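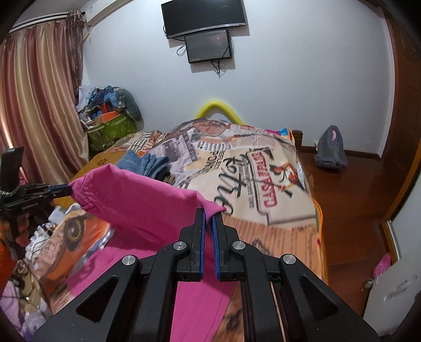 Ainhoa Arrieta gets paid by the accepted fold. On a good afternoon she turns in 19 of them, and on a bad one she turns in five and spends the rest of the time arguing with an upload page. She works in bedrooms, mostly, her own and those of relatives who will put up with her. Each fold begins with a cloth in a heap and ends when a reviewer she has never met marks it clean or throws it out.

The company buying the folds is Plunico, and its pitch is easy to like. Robots are bad at laundry. People are good at it. So put a gripper in a person's hand, have the person do the chore through the gripper, record what the camera on the tool sees, and feed enough of it to a learning system that a machine will one day manage by itself. No lab full of expensive arms, no engineers driving them by remote. Just homes, with all their clutter.

"The clutter is the product," says Leandro Cáceres, who runs collection for Plunico. He says this a lot. He believes that a model raised on gray tables under studio lights will fall apart the first time it meets a busy comforter or a television on the wall, and on that point I have no quarrel with him. Lab results in this field have a long record of staying in the lab.

My quarrel is with the next step. Plunico's first household set, which it calls Willard, holds 1639 accepted recordings. Cáceres describes it as broad. When I asked how many homes it covered, he had to check, and the answer came back two days later: 19. One of those homes supplied 577 of the recordings. More than a third of what the system knows about the world of bedding and towels comes from a single address.

That may be fine. It may also mean the model has learned one household very well. The way to find out is to hold that home back, train on the rest, then test on it, and do the same with each of the others in turn. Plunico had not done this when I visited. It plans to.

Covadonga Segura used to plan trials for a warehouse automation firm and now advises companies on whether to buy any of this. She has watched three waves of it. "They always show you how much they collected," she told me. "I ask what they rejected and who decided." At Plunico the person who decides is Ezequiel Bustamante, and he was more frank than I expected. He rejects a recording if the cloth slips, if the hand shakes, if the folder stops to think. He keeps the smooth ones.

Smooth ones are a strange diet. A robot that has seen only tidy work has never seen a corner slide out of a grip and get picked up again, and dropped corners are most of what folding is. Arrieta says she has gotten good at recovering a slipped edge and that every one of those recoveries was thrown away. She wasn't paid for them either. Bustamante says a separate folder for mistakes is coming in December.

There is also the matter of feel. When you pinch a hem between finger and thumb you know right away whether you have one layer or two. Two padded fingers on a plastic linkage pass some of that back to the person holding the tool, who adjusts without noticing. The recording doesn't get it. What the model receives is the picture and the motion, and it has to guess at why the hand moved when it did. Cáceres thinks a large enough pile of examples will cover the gap. He could be right, though he couldn't tell me how large.

I did see the trained system work, at a small test site Plunico rents in Olmedo. A pair of arms folded a dish towel in a little under two minutes. Ramiro Carretero, the technician on duty, laid the towel out flat first and smoothed it with his palm. I asked him to drop it in a heap, the way Arrieta starts. He looked over at Cáceres, and then he dropped it. The arms took hold of the middle, lifted, let go, and took hold of the middle again. They were still doing it when we went to lunch.

The next set is named Trurnemgate and is meant to be many times the size. Arrieta has signed on for it. The rate per fold is the same, and she has asked whether fitted sheets will pay more.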